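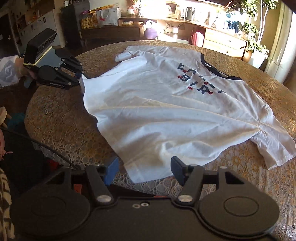
Seit ich um fünf Uhr aufstehe, kenne ich meine Straße von einer ganz anderen Seite. Der Bäcker hat um die Zeit schon Licht, aber die Tür ist noch zu, und an der Haltestelle stehen immer dieselben Leute und nicken sich zu, ohne ein Wort zu sagen. Nach zwei Wochen haben sie mir auch zugenickt. Ich war richtig stolz!

Angefangen hat das Ganze im Dezember, ausgerechnet in dem Monat, in dem man am liebsten bis neun unter der Decke bleiben würde. Ich hatte damals noch die alte Wohnung in Wedard, Schlafzimmer nach Norden, und morgens war es so dunkel, dass ich mir auf dem Weg in die Küche regelmäßig den Zeh gestoßen habe. Der erste Versuch hielt vier Tage. Der zweite auch nicht viel länger. Ich hatte den Wecker einfach von sieben auf fünf gestellt und abends trotzdem bis Mitternacht gelesen, und dann saß ich mittags vor meiner Suppe und hätte mit dem Gesicht hineinfallen können.

Beim dritten Mal habe ich es langsamer gemacht: jeden Morgen 12 Minuten früher, und abends das Licht entsprechend eher aus. Klingt albern krumm, die Zahl, aber bei einer Viertelstunde habe ich gemeckert und bei zehn Minuten ging es mir zu zäh voran. Nach zehn Tagen war ich bei fünf Uhr und bin (fast) dabei geblieben.

Seite drucken | Per E-Mail versenden

Was ich mit der Zeit anstelle? Gar nicht so viel, ehrlich gesagt. Ich trinke Tee, den starken von Dramska, der so rauchig schmeckt, dass die halbe Verwandtschaft das Gesicht verzieht. Ich räume die Spülmaschine aus. Ich schreibe ein bisschen, auch diesen Text hier übrigens, und wenn es hell genug ist, gehe ich einmal runter zum Kanal und zurück. Sport mache ich morgens keinen, da bin ich steif wie ein Bügelbrett.

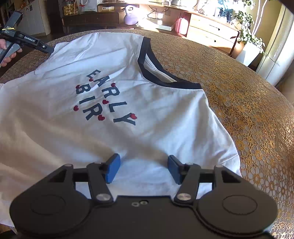

Eine Leserin schrieb mir neulich, sie habe das ein halbes Jahr lang durchgezogen und sei dabei vor allem einsam geworden, weil abends um neun bei ihr Schluss war und alle anderen da erst losgelegt haben. Das kann ich gut verstehen. Ich sage inzwischen auch manchmal ein Essen ab, oder ich komme und gähne ab dem Nachtisch ganz furchtbar. Einmal pro Woche bleibe ich deshalb absichtlich lange auf und schlafe am nächsten Tag aus. Laut den strengen Ratgebern soll man das bloß nicht tun, aber die sitzen ja auch nicht mit meinen Freundinnen am Tisch.

Im Sommer war ich dann bei meiner Tante in Fluvthorpe, und da war alles auf einmal ganz leicht. Um halb fünf hell, die Amseln krakeelen, und man sitzt mit einer Decke auf der Gartenbank und hat die Welt für sich. Mein Tagebuch sagt, dass ich bis dahin 183 Mal vor sechs aufgestanden war (ja, ich mache Striche, lacht ruhig). Auf der Rückfahrt über Hovland habe ich allerdings den ganzen Weg verschlafen und wäre fast an meinem Bahnhof vorbeigefahren.

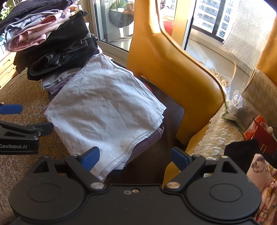

Und der Mittagsschlaf?

Den gibt es, und ich verteidige ihn mit Zähnen und Klauen! Bis zu 20 Minuten auf dem Sofa, Handy im anderen Zimmer, Küchenwecker auf dem Boden. Wenn ich länger liege, wache ich auf und weiß nicht mehr, welches Jahr wir haben. Am Wochenende lasse ich ihn meistens weg, da schlafe ich sowieso bis sieben, und das fühlt sich inzwischen an wie früher elf.

Nächsten Monat stellen sie wieder die Uhren um. Davor graut mir jetzt schon ein bisschen. Ich werde wohl wieder mit meinen krummen Minuten anfangen und berichte dann, wie es läuft.

Seite drucken | Per E-Mail versenden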